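About the Plidholm Field School

Plidholm runs study terms for college students who want to plan projects together with the towns that will use them. Abílio Mota started the school with one course in Morov, and he still teaches the opening week.

Each group has 20 students and two instructors. Mornings are for interviews, mapping and site visits. Afternoons are for writing and for Kaijage, our language course, taught at three levels. Students stay with host families within walking distance of the classrooms. 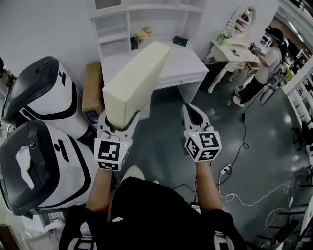

Reading time: 2 min

Most of our students come through partner colleges, and 913 have finished a term so far. Credit is granted by the home college, so please talk to your adviser before you apply.

The fee is $2,730 per term. It covers housing, breakfast and dinner, local buses and course materials. Airfare and insurance are separate.

Our office is on the second floor of the Zinmont building, next to the library. It is open every day except Tuesday. Applications for the fall term close in May.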